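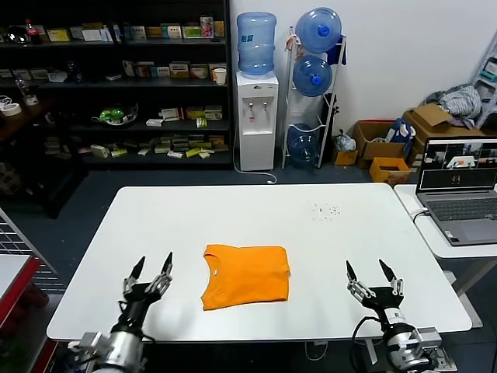 Mawar thinks the folding routine should start from a folded shirt every time, opened out by the arms first, so that we don't have to lay one flat by hand between runs. Her note in the shared log says the opening is the harder half anyway and we may as well face it now. I agree on the second part. On the first I'm less sure, because a bad opening leaves the shirt in a state the folding can't start from, and then we are fixing it by hand regardless.

Filed under: Workshop Log / Two-Arm Builds

Thursday, October 10, 2019

Plan for the session was grip only. No full folds. I wanted the corner pinch settled before anyone touches the path code again.

Finger closing. The old setting closed at full speed and the tips pushed the cloth away before they met. Changed it to two stages: fast down to a small gap, then slow for the rest. The slow part now takes 386 ms, longer than I wanted, but I'd leave it. Sulastri had it shorter in March and we spent an evening chasing missed corners.

Force limit. Set to 200 on the Sketen controller (its own units, the manual doesn't give newtons). Below that the hem slips out on the lift. I haven't gone higher with the thin rubber tips still on order from Baumgart.

Approach height. Both arms were reading the table at slightly different heights, the right one lower by 3 mm. Re-zeroed both against the same steel shim at the same spot. Do this again if anyone moves the table — the floor isn't level and the legs aren't either. 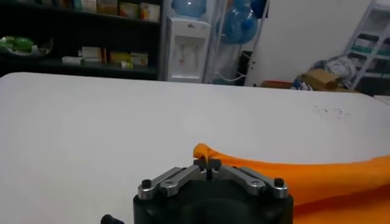 Wrist camera, fingers closed on a corner of the cloth.

The wrist view is more use than I expected for judging the pinch. From the head camera a grip on one layer and a grip on two look the same to me. Up close I can usually tell, though not when the fold lies behind the fingers. I'd like to save a still at every close from now on, named by run, so we can sort them later.

Cable on the left wrist still needs a better route. It's fine with the arm out front, but with the elbow tucked in, the loop gets short and pulls at the plug. Tried a Billine clip on the forearm and took it off again, it sat right where the wrist turns. A longer lead would fix it. Sulastri says there are 2 in the Dradwood drawer, and I'll check before ordering.

Still open:
Left arm drifts down slightly when it holds still. Could be the gain, could be the shoulder bolt. Check the bolt first.
Tabletop needs a wipe, specks on the right side.
Ask Mawar how far she wants the opening to go before we call it good. All the way flat, or just enough to find both shoulders?
Don't update the controller firmware until the stills are being saved.

Next session: left arm on its own, corner pinch at the new settings, then the same from the right.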